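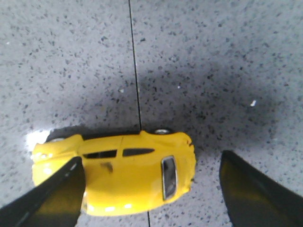 Projects > Design and Materials > Student reports

23 February 2024
By Mimoza Nikolovski

Wear on small toy cars: a study of shape and surface

1. Aim of the project

In our course we had to choose one everyday object and study how its form influences the way it gets old. I chose the toy car. It is small, everybody knows it, and it spends most of its life on the floor. My partner in the project was Borislav Trajkovski, who did the drop tests.

2. The objects

We worked with five cars, all bought second-hand at the Zakard market. The main one in this report is the yellow car. It has a rounded body with almost no straight lines, black windows and an oval window with a silver chrome rim near the rear. The paint is glossy. Before we made any test we wrote down the marks it had already: a small dark smudge on the yellow surface between the windows, and a few tiny dark marks at the rear.

3. Method

Each car was pushed by hand along a rough board, 300 times in each direction, so 600 passes in total. After this we dropped it from the height of a table – first on its wheels, then on its side. We drew every new mark on a paper outline of the car.

4. Results

On the round bodies the new marks were short and stayed on the parts that stand out most. On the two cars with sharp corners the paint was lost at the corners first, and there the marks became longer with each drop. The chrome parts were more difficult to judge, as a scratch is visible only when the light comes from the side.

5. Problems

We did not know the age of the cars, and the paints were surely not the same. In May we want to repeat the test with new cars from one producer.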